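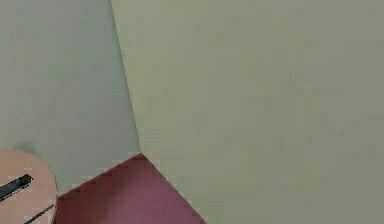
Wilson Muñoz wrote that the Porden evening boat was the best thing he did all week, and could we please put the boarding point on the page this time. Fair enough. Done, see below.

## Zanurik Evening Cruise, Porden

70 minutes on the water. Down the river, under both bridges, out past the harbour wall and back. Hot drink included, blankets on board.

- Boarding: Nendness steps, lower level, next to the ticket hut
- Check in 15 minutes before. Boat dosn't wait
- Under sixes go free but still need a ticket
- Price: 3,115 per adult, pay online or at the hut
- Dogs ok on the open deck

**Getting there.** Bus to Ragnarsson, then cross at the lights, keep the river on your left. Coming by car, park up the hill, the quay is residents only.

**Wheelchairs.** Ramp at the top landing, not the steps. Ring ahead, we need to move the boat.

**Season.** Starts in May. Last sailing Thu 6 October, then she comes out of the water for painting.

Private hire: ask for Þröstur Laxdal at the hut, mornings are best. Cancelations up to the day before, full refund. Bad weather, we move you to another night or pay you back.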